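**Old office towers get a second go at the Farkevel repair day**

Saturday, February 24, 2024

I went down to the Farkevel hall this morning meaning to stay for one coffee, and I came home after four with dust up my nose and a screw in my coat pocket (sorry, whoever is missing a screw). The Sowah repair group had its first computer day of the year, and I want to get this up while I still remember who told me what.

The short version: a local insurance office cleared out its storage room and gave the group 40 desktop towers. They've been sitting under tarps in Shobha D'Souza's garage since before Christmas, and her car has been living on the street ever since. Today they finally came out. The plan is to get as many as possible cleaned up, tested and into the hands of people who've asked for one through the library's sign-up sheet.

Doors opened at nine and by half past there wasn't a free chair. I'd pictured a handful of people who already knew what they were doing. But there were families, a couple of high school kids who'd come by bus, and one man who wanted his radio looked at and stayed for the computers anyway. Rajeshwari Kurian gave a quick talk at the start on static, where to put your screws (muffin tins, labeled by step) and how to lay a tower on its side so you can get at everything from above. Then it was side panels off and away we went!

I got put on the parts round, which meant carrying trays and writing down what was inside each machine. That suited me fine, and I learned a lot by being nosy. A good many of these office towers are made so you can take the drive out without hunting for a screwdriver. It rides in a plastic caddy – blue on the ones I looked at – and the caddy slides into its own bay. Memory is nearly as easy once you've found the clips at the ends of the slot. The processor is the part that made everyone go quiet. You lift the little lever, the bracket swings up, and after that you keep your fingers well away from the pins.
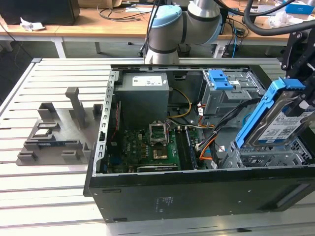 Anitha Joseph thinks the group should leave the processors alone altogether. Her feeling, which she put to me over the sandwiches and again while we were stacking chairs, is that a beginner can swap a drive or a stick of memory all day and do no harm, but one bent pin and you've lost a board that was fine that morning. She'd like beginners kept to drives, memory and dusting, with one table at the back for anything to do with the socket.

I can see her point. I also saw how pleased those two high school kids were when Sudheer Murthy let them open a bracket themselves, with him leaning over them the whole time, barely breathing. He'd rather teach people to do it slowly than keep it off limits. They've agreed to try Anitha's back table next time and see how the line for it goes.

Now for the drives, which is what most people asked me about when I said I'd be writing this. Every drive gets wiped before its computer goes anywhere. Simone Assunção is in charge of that, and she keeps a paper log with the serial number, the date and her initials. Anything that won't finish the wipe gets drilled through and goes in the scrap bin. She's firm about it, and she was just as firm with the lady who asked if she could have one for her garden to scare birds.

By closing time 30 of the towers had been opened, dusted and written up. The rest went back to Shobha's garage, so her car gets another few weeks outdoors. Testing is a slower job and the group will do that on weeknights. I'd love to tell you how many will end up working but it's too soon to say.

There was money talk too. The group has put in for a grant of $2000 toward new drives and a decent air blower, and they'll hear in July. In the meantime the cake table and the jar by the door took in $300, and I can vouch for the lemon bars personally, more than once.

If you'd like a computer, put your name on the sheet at the library desk. You don't need to say why you want it. If you've got one to give away, please ring ahead before you bring it, and take out any discs you've left in it. They could also use old keyboards, power cords and mice, but they have all the monitors they can store. The date for the next session will go up on the hall door once the booking is sorted out with the dance class.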